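# Thread: Top sheet, yes or no?

**derkport_dad**
We've been married since 2016 and the top sheet is still unresolved. I say it keeps the comforter clean. My wife says it ends up in a ball at the foot of the bed by two in the morning, so what was it protecting? I'd like a ruling.

**GKuipers**
Your wife is right. I gave up mine in April and bought a second duvet cover with the money I saved on sheets I no longer hate.
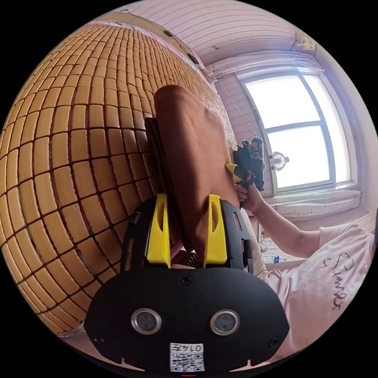
*Bedroom, Wednesday*

**milan_bakker**
Godelieve, you wash a duvet cover every week? Wrestling that thing back on is a full-body sport. I have the Plerex one with the corner ties and I still come out of it sweating and inside the cover myself.

**GKuipers**
Every other week. And you turn it inside out first, grab the corners through the fabric, and flip. My grandmother could do it while on the phone.

**sleepytuba**
Team top sheet. It's August. What do you people sleep under when it's too hot for a duvet? Hope?

**milan_bakker**
Thank you. A sheet on its own is the only thing I can stand from June on. I'll add that hospital corners fix the ball problem.
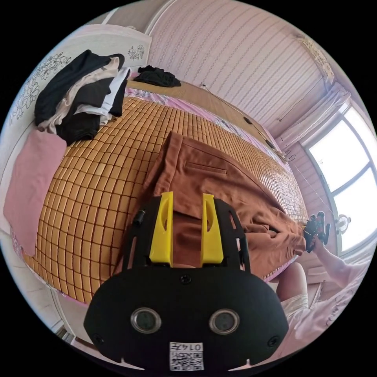

Tuck the foot first, then the sides, and leave a little slack for your feet unless you enjoy sleeping like a letter in an envelope.

**derkport_dad**
I've tried hospital corners. She kicks. No corner survives.

**sleepytuba**
Get a bigger sheet, then. Most flat sheets are cut stingy. The Nellico queen has enough left over to tuck properly, and mine has stayed put all year.

**GKuipers**
Or separate duvets, one each, and everyone can ball up whatever they please. 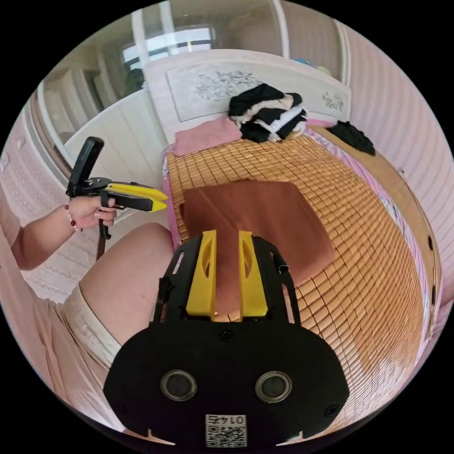

## Page 2

**derkport_dad**
Read her the separate duvets idea. She has already picked a color. I get to keep my top sheet on my side, folded in half lengthwise like a hot dog bun.

**milan_bakker**
That's a sleeping bag, friend.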